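In defence of the small oven

I've had a proper range cooker for years. It cost me 2,000 pounds, it weighs as much as a pony, and I've gone right off it.

What did it was the bill. One jacket potato for my tea and I was heating a space big enough for a Christmas goose. So when my neighbour in Bloxham moved house and offered me her old countertop oven, I said yes before she'd finished asking, and I've hardly touched the big one since!

My brother-in-law Keith Sugden thinks this is student living. He says a kitchen needs a real oven at the heart of it, and he says it while eating my cheese on toast (3 slices, last visit). I think we've been sold size for far too long — double doors, warming drawers, a grill you could park under — when most of us are cooking for one or two.

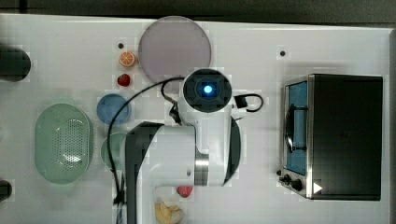 A black toaster oven with two knobs, and I can't see why you'd want more.

I'll grant him the Sunday roast. The big one still comes on for that, and for the September crumbles when the whole family turns up. The rest of the week it's a very expensive shelf for my tea towels.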